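教職実践ゼミ 配付資料 第9回
学会・研究大会を「教室に持ち帰る」ために
2022年12月5日

今日は、教員向けの研究大会や学会にどう参加し、そこで得たものをどう授業に戻すかを扱います。個人的にこの科目でいちばん楽しみにしている回です! 前回の宿題(大会プログラムの下読み)は手元に出しておいてください。

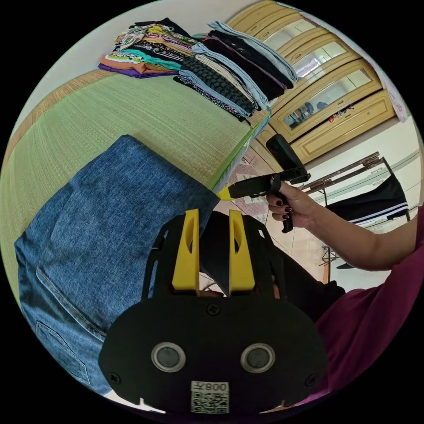
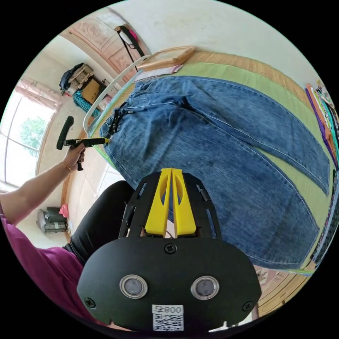

デニムのジーンズ

1. なぜ教員が大会に行くのか

学校の中にいると、どうしても自分の学年、自分の教科、自分の廊下の話ばかりになります。それはそれで濃い時間なのですが、他の地域の先生が同じ単元をまったく違う入り口から教えているのを見ると、頭の中の配線が一気につなぎ替わります。あの感覚を在学中に一度味わってほしい。

先行研究の整理は第4回の資料に書いたので繰り返しません。教員研修の研究でよく言われる、「一度きりの講演を聞くだけの研修は授業を変えにくい」という点だけ思い出してください。大会は、放っておくとまさにその一度きりの研修になります。参加の前後をどう組み立てるかが今日の中心です。

用語の確認
基調講演:全員が同じ会場で聞くもの。大きな問題提起が多い。
分科会:テーマ別の小さな発表。質疑の時間が比較的長い。
ポスター発表:発表者と一対一で話せる。初参加の人に強くすすめます。
ワークショップ:参加者が手を動かす。定員があり、事前申込みのことが多い。
展示:教材会社や出版社のブース。見本がもらえることもある。

2. 参加前にすること

(1) 問いを一つ決める
「何か役に立つことを聞きたい」で出かけると、夕方にはほとんど何も残っていません。私も若いころに何度もやりました。授業の具体的な場面から問いを一つ立てます。

弱い問い:話し合い活動をうまくやるには?
強い問い:小学5年の社会科で、資料を読むのが遅い児童が話し合いの最初の発言者になれるのは、どんな資料を渡したときか。

強い問いは細かすぎるように見えますが、細かいほうが人に話しやすいんです。ポスターの前でこの問いをそのまま口に出すと、相手の顔がぱっと変わります(本当に!)。そこから15分くらい立ち話になることも珍しくありません。

(2) プログラムに印をつける
印は三種類にします。丸は「必ず行く」、三角は「丸が満員だったとき」、星は「自分の専門から遠いが気になる」。星を一日に一つは入れること。幼児教育の発表で聞いた片付けの声かけが、高校の化学実験室の運営にそのまま使えた、という報告が昨年のこのゼミでも出ました。

(3) 移動と休憩を書き込む
会場が複数の建物に分かれている大会では、分科会の間の移動だけで休憩が消えます。昼食の時間を必ず確保する。午後の一コマをあえて空けておくのもよい方法です。

3. 事例:ラディコ教育研究大会

今回使う事例は、6月に開かれたラディコ(Ladico)教育研究大会です。参加者は450人、分科会とワークショップを合わせて62本。二日間の大会としてはかなり密度が高い部類に入ります。別紙のプログラム抜粋を見ながら読んでください。

一日目の午前は基調講演で、テーマは「評価の言葉を子どもと共有する」。午後の分科会のうち、みなさんに注目してほしいのはトゥルロウ(Turulow)小学校の実践報告です。作文の評価規準を教師が先に示さず、児童が過去の作文を読み比べて「よいと思うところ」を書き出し、その言葉から学級の規準表を作ったというもの。完成した表には「読んでいる人が次を知りたくなる」という項目が入っていました。これ、大人の作る規準表ではなかなか出てこない表現です。すばらしい。

ただし質疑では厳しい指摘もありました。
・児童の言葉で作った規準は、転入生や次の学年の担任に伝わるのか。
・指導要領の目標との対応をだれが、いつ確認したのか。
・よい作文として読ませた見本の選び方に、教師の規準がすでに入っているのではないか。

三つ目は特に大事です。報告者はその場で「入っています」と認めたうえで、見本を選んだときのメモを公開していました。発表を聞くときは、こういう質疑のやりとりも必ず記録してください。発表スライドは後から手に入りますが、質疑はその場にいた人のノートにしか残りません。

二日目はマリネスク(Marinescu)学習センターを会場に、定員25人のワークショップが並行して行われました。学校図書館の棚を教科横断で組み直す回が人気で、申込み開始の日に埋まっています。

4. 当日のノートの取り方

ページを縦に二つに分けます。左が広め、右が狭め。
左の欄:発表者が言ったこと、示したデータ、質疑。
右の欄:自分が思ったこと、自分の学級ならどうするか、あとで調べること。

左右を混ぜると、帰ってから「これは発表者の主張だったか、自分の感想だったか」が分からなくなります。レポートでの引用ミスはたいていここで起こります。

講演中に全文を書き取ろうとしないこと。数字、固有名、印象に残った言い回しの三点を優先します。スライドの撮影は大会ごとに規則が違うので、受付で確かめてください。児童生徒の作品や顔が映っているものは、許可が出ている会場でも撮らないのがこのゼミの約束です。

電子ノートを使う人へ。共有には、この授業で使っているRimusのクラスページを使ってかまいません。発表資料そのものをアップロードするのは禁止、自分のノートは可。タグは「大会名・分科会番号・自分の問い」の順につけてください。順番がそろっていると検索がとても楽になります。

5. 人と話す

緊張しますよね。学生のうちは特に「自分なんかが質問していいのか」と思いがちです。ぜひ質問してください! 発表者にとって、これから教壇に立つ人からの質問はうれしいものです。

最初の一言の型
「〇〇のところをもう少しうかがってもよいですか」
「私は実習で□□という場面に困りました。先生ならどうされますか」
「うまくいかなかった時期のことを教えていただけますか」

三つ目は私のお気に入りです。報告原稿に載らなかった話がたくさん出てきます。

海外からの参加者がいる大会では、少しゆっくり話し、略語を避けましょう。「特活」「学担」「総合」などは、同じ日本の中でも校種が違うと通じにくいことがあります。

6. 持ち帰り:40分の報告会

参加後、一週間以内に校内(みなさんの場合はゼミ内)で報告会を開きます。時間は40分。配分の目安は次のとおりです。

はじめの5分:自分の問いと、大会の概要。
次の10分:いちばん考えさせられた発表を一つだけ紹介。
次の15分:その発表の活動を、聞き手に実際にやってもらう。
残りの10分:聞き手からの質問と、自分の学級で試すことの宣言。

「一つだけ」を守るのが難しいんです。62本もある大会に行けば、あれもこれも話したくなります。でも聞き手は、十本の要約より一本の体験のほうをずっとよく覚えています。残りはRimusに載せておけば、興味のある人が読みに来ます。

試すことの宣言は小さくします。「評価を見直す」では大きすぎる。「来週の国語の一時間目、見本の作文を二つ並べて読ませ、違いを書かせる」くらいまで下ろす。実施したら、うまくいってもいかなくても、クラスページに三行で記録してください。

7. 本日の演習

演習A(個人)
別紙プログラムから丸・三角・星を選び、それぞれ選んだ理由を一行で書く。
演習B(ペア)
互いの問いを読み合い、学年、教科、場面、知りたいこと、のうち欠けているものを指摘する。書き直したら音読して、息が続く長さになっているか確かめる。
演習C(4人組)
トゥルロウ小の報告への質疑三点から一つを選び、報告者の立場で答えを作る。メモの公開以外に何ができたかも考えること。

8. 課題

提出物:大会参加計画書、A4で2枚以内。実際に参加する予定の大会でも、ラディコ大会に参加するつもりで書いてもよい。
含める項目:自分の問い、一日の行程、聞きたい発表とその理由、報告会で聞き手にやってもらう活動の案。
提出先:Rimusの第9回フォルダ。
評価では、問いの具体性と、報告会の活動が問いに結びついているかを見ます。行程の細かさは見ません。

次回は計画書を持ち寄って、報告会の15分の部分だけを模擬でやります。画用紙や付箋が必要な人は各自用意してください。はさみは教室にあります。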